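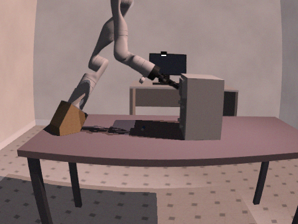
Issue #2000

Audio tour stuck at stop 3, Parnum hill fort
Opened by: Hedvika Halás
Status: Solved

Hi all! I'm walking the fort at Parnum with my aunt this week and the Damidix audio tour keeps sticking at the Mahmoudi Gate. Stops 1 and 2 play fine, then I tap 3 and get the old welcome message again (the one with the drums – lovely the first time). Stop 4 won't open at all. I bought the full walk, the one that takes 70 minutes, and my receipt came through okay.

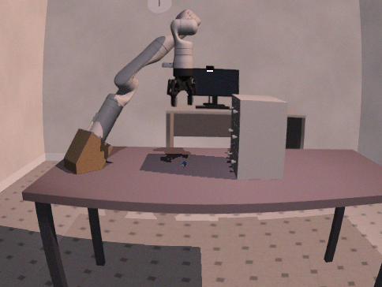
Gray robot arm with brown base block, render

Tried so far: closed the app, restarted the phone, switched the language to Slovak and back. No change. My aunt has the same tour on her tablet and hers plays right through, so I don't think it's the fort's download. Oh, and I had the Bistari lake walk saved from our last trip
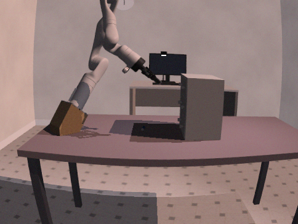
and never got around to deleting it, in case that matters.

Reply from Emília Slanina, 4:10 p.m.
It might! Both walks have a stop called "Old Gate" and the older files can get in the way. Could you delete Bistari, then download Parnum again on wifi?

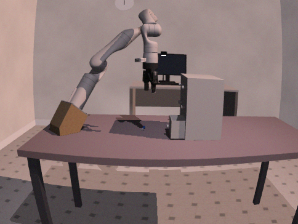
Robot arm and drawer cabinet, render

Hedvika again: did it at the guesthouse last night and went back up on Friday morning. Stop 3 plays, stop 4 too, and I finally heard the story about the toll keeper's goat. Thank you so much, Emília – please close this one!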